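Este site usa cookies para melhorar a navegação. Aceitar | Saber mais

Relatório de projeto – Organização de pequenos materiais numa oficina escolar
Publicado em fevereiro pelo grupo 4, curso profissional

O projeto partiu de um problema simples: na oficina perdia-se muito tempo à procura de parafusos, anilhas e terminais. As peças estavam misturadas em frascos sem etiqueta e, no fim de cada aula, voltavam para o frasco que estivesse mais perto.

Começámos pelo inventário. Contámos 659 peças, das quais 543 ainda serviam. As restantes tinham a rosca moída ou ferrugem e foram para a sucata. Depois separámos tudo por tipo e por medida, com um paquímetro emprestado pela Kleinschmidt, a empresa onde parte da turma faz estágio.

A seguir comparámos três formas de arrumação: gavetas, frascos e caixas com divisórias. As gavetas ocupavam demasiado espaço na bancada. Os frascos eram baratos, mas obrigavam a despejar o conteúdo para encontrar uma peça do fundo. Ficámos com as caixas de tampa articulada e paredes transparentes.
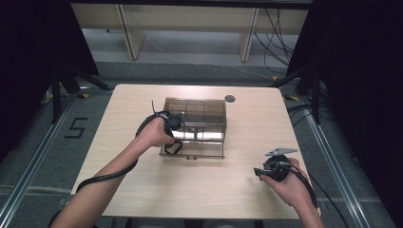
Lutgate, fevereiro

O orçamento aprovado foi de 200 euros e chegou para as caixas, as etiquetas e uma prateleira. As etiquetas foram impressas na escola, com a medida em milímetros e uma cor para cada família de peças. Na primeira semana algumas descolaram e tivemos de as refazer com fita mais larga.

Para avaliar o resultado, registámos 248 pedidos de material feitos pelos colegas, metade antes da mudança e metade depois. O tempo de procura baixou em quase todas as categorias. A exceção foram as anilhas – as medidas M5 e M6 continuam a ser trocadas, e quem arruma à pressa não confirma. Falta também resolver a reposição: usámos uma folha de cálculo no programa Zedico, mas só uma parte da turma a preenche.

No próximo período queremos alargar o sistema ao material elétrico e rever as cores, porque o laranja e o vermelho confundem-se com pouca luz.

Comentários (3)

oficina_b: Que fita usaram nas etiquetas? As nossas também descolam.

grupo4: Fita de tecido, da papelaria Wundunora. Até agora aguentou.

m.r.: Nas anilhas experimentem colar uma de amostra na tampa. Resultou connosco.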